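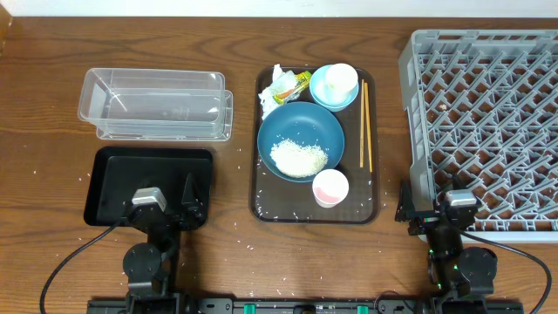

Dish drying

Dish drying is the removal of water from tableware, cookware and utensils after washing. It may be done by evaporation in open air, by wiping with an absorbent cloth, or by heat and moving air inside a machine. In homes the first two methods are often used together, with most items left to drain and a few wiped by hand.

Terms

In American usage, a dish rack or dish drainer is an open frame that holds washed items apart from one another. A drainboard is a sloped or grooved surface that carries water back to the sink. A drip tray is a shallow pan set under a rack where the surface below has no slope of its own. A dish towel is a flat cloth used for wiping; the term "tea towel" is more common in British usage and in some trades refers only to smooth linen cloth.

Drainage and evaporation

Water leaves a washed dish in two stages. In the first, loose water runs off under gravity. This stage is short, and its length depends mostly on the slope of the surface and on whether the item has a rim, foot or hollow where water can collect. In the second stage, the thin film and the drops that remain evaporate into the surrounding air.

The speed of the second stage depends on the temperature of the item, the temperature and humidity of the air, the movement of air over the surface, and the amount of water left behind. Rinsing in hot water shortens it, as heat stored in the dish drives evaporation. Heavy ceramic and glass items hold more heat than thin plastic ones and so tend to dry sooner after a hot rinse. Plastic cools quickly, and many plastics also repel water, which causes the remaining water to gather into beads. A bead has less exposed surface than a film of the same volume and takes longer to evaporate.

Surfactants left in the rinse water lower its surface tension and let it spread and run off in sheets. Rinse aids sold for dishwashing machines work on this principle. Residue from ordinary hand dishwashing soap has a similar effect but leaves a visible film and a taste, and the usual practice is to rinse it away.

Spotting

Spots on dried glassware are mineral deposits, chiefly calcium and magnesium compounds, left when hard water evaporates. They form where drops stand longest, typically at the lip of an inverted glass or in the curve of a bowl. A final rinse in softened or distilled water prevents them. Existing deposits can be dissolved with dilute vinegar or citric acid. Cloudiness that acid does not remove is usually etching, a permanent loss of material from the glass surface, and is associated with soft water, high temperatures and alkaline detergents.

Rack design

Most racks are made of coated steel wire, stainless steel, molded plastic, wood or bamboo. The main parts are a base that lifts the items off the surface below, a row of upright dividers for plates, an open area for bowls and cups, and a separate holder for flatware. Some models add hooks or pegs at the side for glasses.

Divider spacing sets the range of plates a rack can hold. Close spacing supports flat dinner plates nearly upright, which sheds water well but leaves little room for air to pass. Wide spacing suits deep plates and shallow bowls, though flat plates lean at a lower angle and may touch. Where two plates touch, water is held between them by capillary action and can remain long after the exposed faces are dry.

Coated wire racks commonly fail at the cut ends of the wire, where the coating cracks and rust begins. Plastic racks do not rust but discolor, and fine scratches in the surface hold residue. Wooden racks must dry fully between uses to avoid mold in the joints. Folding racks save storage space at the cost of more joints to clean.

Drip trays are either closed, in which case they must be emptied, or fitted with a spout that discharges into the sink. Standing water in a closed tray supports the growth of bacteria and mold and leaves scale in hard water areas. The Cundel pattern, a ribbed tray with a slope built into its floor and a low lip on one short side, can be turned to drain in either of two directions. The Nilteo rack uses the same general layout with a removable spout.

Built-in cabinets

In several countries racks are built into a wall cabinet above the sink. The cabinet has no solid bottom, and water falls directly into the basin or onto a drainboard. The dishes may be stored where they dry, removing one step of handling. The arrangement requires a wall position directly above the sink and is therefore uncommon in houses where the sink stands below a window. Cabinet doors slow air movement, and vented doors or doors left open during drying give better results.

Mats

Absorbent mats, usually a layer of foam or felt between two layers of microfiber, are used in place of a rack where space is limited. They take up water from the first stage of drying but do not lift items clear of it. Cups and bowls placed upside down on a mat trap moist air, and their inner surfaces dry slowly. Mats need to be hung up after use and washed regularly. Mats of diatomaceous earth, a porous mineral material, release absorbed water more quickly. They are brittle, and their pores clog with soap and grease over time.

Towels

Dish towels are woven from linen, cotton or blends of the two. Linen sheds little lint and is preferred for glassware. Cotton is cheaper and more absorbent in looser weaves such as terry and waffle, but sheds more lint. New cotton towels often carry a sizing or finish that repels water and must be washed before they will absorb well. Fabric softener leaves a similar coating.

A towel dries dishes quickly only while it is itself fairly dry. A damp towel spreads water over a surface, and one that stays damp between uses can carry bacteria from hands, counters or incompletely washed items onto clean ones. For this reason food safety guidance generally favors air drying, particularly in commercial kitchens, where towel drying of cleaned and sanitized tableware is commonly prohibited by code.

Machine drying

Dishwashing machines dry their loads by several methods. Heated drying uses an electric element in the tub to warm the air and evaporate the water, which leaves through a vent. Condensation drying relies on a hot final rinse; the walls of the tub cool faster than the load, and vapor condenses on them and runs to the drain. Fan-assisted systems move air through the tub with or without added heat. Some machines open the door slightly at the end of the cycle to release moist air.

A further method uses zeolite, a mineral that gives off heat as it adsorbs moisture. The mineral is held in a compartment below the tub and is regenerated by heating during a later wash.

Condensation drying uses less energy than heated drying but performs poorly on plastic, for the reasons given above. Loading affects all methods. Cups with recessed bases collect water when inverted and are best tilted, and the lower rack is normally emptied first so that water from the upper rack does not fall onto dry items.

Items needing separate treatment

Carbon steel knives and cast iron pans rust if left to drain and are normally wiped dry at once. Cast iron is often warmed briefly on a burner and given a thin coat of oil. Wooden boards and spoons should be stood on edge so that both faces are open to the air; a board dried flat loses moisture from one face only and may warp. Silver is dried by hand to avoid spotting. Lids with rubber or silicone seals hold water in the groove, and the seal is removed from time to time for separate drying. Vacuum bottles are drained upside down at an angle and stored with the cap off.

See also

Dishwashing
Drainboard
Hard water
Rinse aid
Tableware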